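Fold it on the bed

I've lost count of the articles telling me to buy a folding board. Mudgway does one for 29 quid, a hinged plastic thing that flaps your shirts into identical rectangles, and my brother-in-law Wagner swears by his. Good for him! I still think the best place to fold anything is the foot of a bed, standing up, with nothing but your own two hands.

A table is too high and usually has breakfast on it. The sofa is hopeless (everything slides down the back). A bed gives you a big soft surface at a sensible height, and you can chuck the duvet up to the far end and get on with it.
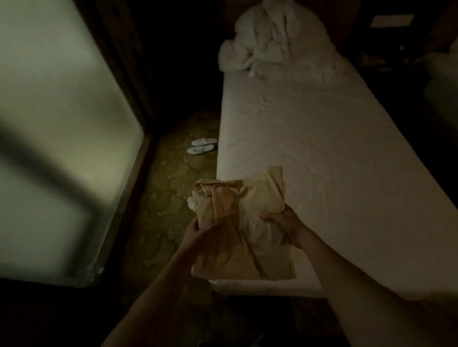

And please, can we stop fretting about neatness? I tuck small things inside big ones, fold the lot over and carry it off as a bundle. It'll have creases. So does everything I own by lunchtime. Wagner irons his pillowcases and he looks exactly as rumpled as I do.

What I won't defend is leaving the pile there until bedtime, which I did for most of July. You end up shifting it to the chair, then back to the bed in the morning, and after 2 weeks of that you're simply getting dressed from the chair. Put it away while you're still on your feet.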